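Entrenamiento del medio fondo – Apuntes de clase
Tema 3. El reparto del esfuerzo en los 800 y los 1000 metros
Profesora: Marisa Santoro
Prácticas: Aqeel Usmani. Tutorías en el despacho 348, por la tarde.

Estos apuntes siguen el orden de las clases de febrero. No sustituyen a la lectura obligatoria (Bauerfeind, capítulos cuarto y quinto), pero sí recogen todo lo que se pedirá en el trabajo escrito.

1. Planteamiento

Los 800 metros se corren en dos vueltas a la pista. La primera se hace por calles hasta la salida de la curva inicial; a partir de ahí los atletas pueden ir a la cuerda. Ese tramo por calles condiciona mucho la carrera. El atleta sale sin referencias claras, porque las compensaciones falsean la posición de los rivales, y cuando se abre la calle libre tiene pocos segundos para decidir dónde se coloca.

Los 1000 metros no forman parte del programa olímpico, pero se corren a menudo en categorías de formación y como control de pretemporada. Son dos vueltas y media. La media vuelta añadida cambia el reparto: el tramo central es más largo y el corredor que ha salido fuerte lo paga antes del último paso por meta.

2. Tipos de reparto

Reparto positivo: la primera parte es más rápida que la segunda. Es el habitual en los 800 metros de nivel alto. El atleta aprovecha la salida, cuando todavía está fresco, y en la segunda vuelta intenta perder lo menos posible.

Reparto negativo: la segunda parte es más rápida. Aparece sobre todo en carreras tácticas, en semifinales y finales en las que el tiempo no importa y sí el puesto.

Reparto uniforme: las diferencias entre parciales son pequeñas. Se ve más en los 1000 metros y en pruebas con liebre.

Conviene distinguir el reparto planificado del que sale en la pista. En las hojas de parciales del club Tullwood, que usamos en clase, los juveniles anotaban antes de correr el parcial previsto y después el real. Casi todos habían previsto una primera vuelta más lenta que la que hicieron. Valquíria Pacheco, que los entrenaba entonces, dejó de darles un tiempo de paso y empezó a darles una posición en el grupo. Los parciales se acercaron más a lo previsto, aunque con tan pocos atletas no se puede sacar una conclusión general.
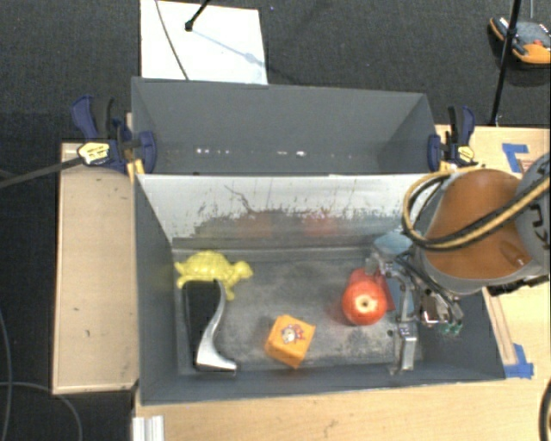 Manzana roja, tortuga de juguete amarilla y cubo de espuma naranja dentro de un cajón gris.

3. La percepción del ritmo

Un corredor con experiencia acierta el ritmo sin mirar el reloj. Uno que empieza suele confundir el esfuerzo con la velocidad: en la primera recta va rápido y le parece que va cómodo, y en la tercera va más lento y cree que mantiene. La percepción del esfuerzo llega con retraso y eso engaña más cuanto más corta es la prueba.

Para trabajarla se usan series con el reloj tapado. El procedimiento en las prácticas será el siguiente:

El atleta calienta como lo hace siempre.
El entrenador le indica un tiempo por vuelta, ni máximo ni de rodaje.
El atleta corre una vuelta y, antes de oír el resultado, dice qué tiempo cree haber hecho.
Se anotan las dos cifras y se descansa hasta poder hablar con normalidad.
Se repite la vuelta con la misma consigna.

Lo que interesa es la diferencia entre el tiempo dicho y el tiempo real, y si esa diferencia se reduce de una repetición a la siguiente. Un atleta que falla siempre en el mismo sentido es fácil de corregir. El que unas veces se pasa y otras se queda corto necesita más sesiones, y a menudo un compañero que le marque el paso.

En la pista de Rilterach el viento suele entrar por la contrameta. Hay que apuntarlo en la hoja, porque altera el parcial de esa recta y el atleta puede haber mantenido el esfuerzo aunque el tiempo empeore. 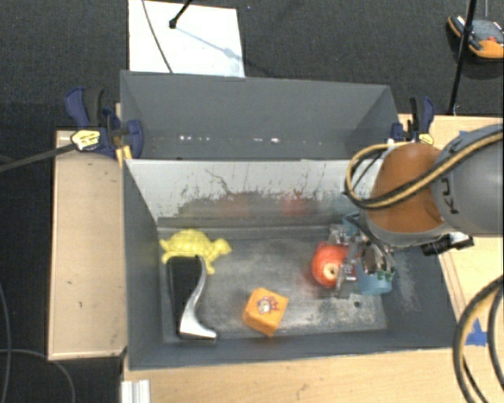
El mismo ejercicio puede hacerse por medias vueltas con atletas muy jóvenes. En ese caso no se les pide un tiempo, solo que digan si la segunda mitad ha sido más rápida o más lenta que la primera. Las respuestas se recogen por separado para que no se copien unos a otros.

4. Colocación y recorrido real

La distancia oficial se mide junto a la cuerda. Quien corre una curva entera por la segunda calle recorre varios metros de más, y si lo hace en las dos vueltas la pérdida decide puestos. Aun así, ir por fuera tiene ventajas: se evita quedar encerrado, se ven los movimientos y se puede responder a un cambio sin frenar.

La norma que damos en iniciación es sencilla. En la curva, pegado a la cuerda o al hombro del que va delante. En la recta, con una salida libre por la derecha. El adelantamiento se inicia al salir de la curva y se termina antes de entrar en la siguiente.

El caso que se comentó en clase es la final de 1000 metros de la reunión de Grulside. Jana Voß pasó toda la segunda vuelta en la cuerda, detrás de dos atletas que corrían en paralelo. No pudo salir hasta la última curva – ya tarde – y acabó tercera con una recta final más rápida que la de la ganadora. Al revisar la carrera hay que fijarse en el paso por la primera contrameta, donde tuvo el hueco y no lo tomó.

5. Sesión tipo para la semana previa

Rodaje suave y movilidad.
Rectas progresivas, recuperando andando.
Una vuelta a ritmo de competición, con salida en grupo.
Descanso completo.
Media vuelta con cambio de ritmo a la salida de la curva.
Vuelta a la calma.

No se añade volumen aunque el atleta termine con buenas sensaciones. Si hay molestias en el sóleo o en los isquiotibiales se suprime la media vuelta y se mantiene el resto.

6. Trabajo escrito

Cada grupo elegirá una carrera de 800 metros grabada entera y entregará una tabla de parciales, un esquema de las posiciones en cada paso y un comentario de dos páginas. El comentario debe decir qué tipo de reparto siguió cada uno de los tres primeros y en qué punto se decidió la carrera. Se descuenta nota si los parciales se toman del rótulo de la retransmisión sin comprobarlos.

Los cronómetros Lammers se recogen antes de la práctica y se devuelven con la hoja firmada. La próxima clase empieza con el tema 4, la carrera con liebre.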